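Getting grease stains out of cardboard storage bins?

Posted by femolholm_attic, 2019-04-11

OK so I went a little nuts and bought 21 of those open cardboard bins for the garage shelves, and now the bottoms are getting gross. Smudges, scrapes, greasy spots, all of it. Do I clean them or just toss them?

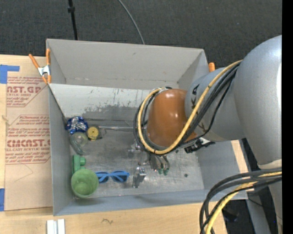
gray bin, stain's toward the top

sprocketmom: Cornstarch! Dump it on, leave it overnight, brush it off. It won't go back to new but it pulls a lot of the oil out.

tallgrass6: Cornstarch did nothing for me and I tried it twice. Cut a liner from an old cereal box and move on with your life.

sprocketmom: Was it an old stain though? Works way better if you catch it early.

tallgrass6: 4 days, maybe. Still say liner.

Vekari_fan: Whatever you do, don't use wet cleaner. I sprayed mine with Prevent and the bottom went all soft and wavy.

femolholm_attic: Yikes, ok, no spray. Trying cornstarch on one and a liner in another. Do you guys tape the liners down?

tallgrass6: Nope, cut it snug and it stays put.

Vekari_fan: I tape mine, otherwise screws get under there and I never find them again.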